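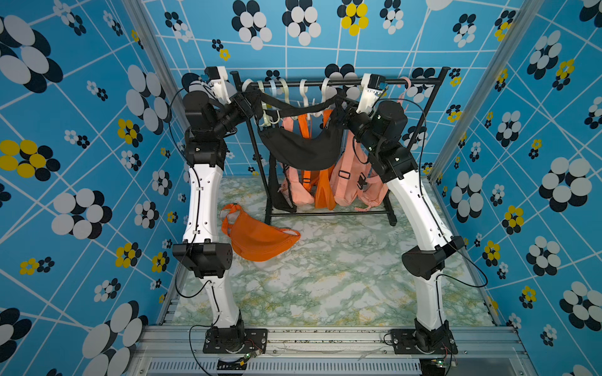

Lindholm Street Residents' Association
Minutes of the general meeting, 15 September 2022

Present: Margit Løken (chair), Siv Grønli, Oda Granström, Gudrun Amundsen, Maj-Britt Kristiansen (minutes), and 21 households in total.

1. Opening
Margit opened the meeting at seven in the evening and welcomed the new families from number 47. The agenda was approved with one change: the point about the bicycle shed was moved before the point about the garden, as Gudrun had to leave early.

2. Minutes from June
The minutes from the June meeting were read and approved. Siv remarked that her comment on the noise from the ventilation was written down as a complaint. She meant it as a question. This is now corrected.

3. Bicycle shed
Gudrun presented the two offers we have received. Kirenier offers to repair the roof and keep the old walls. Dillik offers a complete new shed, but they can not start before spring. There was a long discussion. Several members feel that the old walls are good enough, and that the real problem is the door, which does not close when it is windy. Others said that the shed is too small in any case and that we will have the same discussion again in a few years.
Decision: Gudrun asks Kirenier for a new price that includes the door. The board may accept it if it is not higher than the first offer from Dillik.
Bicycles without a name tag will be moved to the cellar. Owners can collect them from Oda.

4. Garden and the big birch
The birch by the north gate has lost two large branches this summer. Oda has spoken with a gardener who thinks the tree can be saved if the crown is made smaller before the winter. Some neighbors on the ground floor would prefer to take it down, because they get very little light in the kitchen. A vote was held by raising hands, and the majority wished to keep the tree.
Decision: The crown will be cut. Oda orders the work and puts up a note in the entrances before it starts.

5. Laundry room
The booking list on paper will stay. The proposal to use the Zikura booking system was discussed, but older members were worried about it, and the monthly cost was not clear. Siv will find out the cost for the next meeting.
Members are reminded to clean the filter in the dryer after use -- also when it looks clean.

6. Fees
The monthly fee for the storage rooms has been 121 kroner for a long time. The board proposed no change for the coming year. Approved without discussion.

7. Other matters
a) The outdoor light at the back stairs is still broken. Margit has called the electrician and will call again.
b) There was a question if it is allowed to grill on the balconies. Electric grill is allowed, charcoal is not.
c) Maj-Britt asked for someone to take over the key list. Siv offered to do it from the next meeting.
d) The autumn cleaning day will be announced in the entrances. Please bring your own gloves, as the association has only 5 pairs.

8. Closing
Margit thanked everybody for coming, and Oda for the cinnamon buns. The meeting was closed at a quarter to nine.

Written by Maj-Britt Kristiansen
Checked by Margit Løken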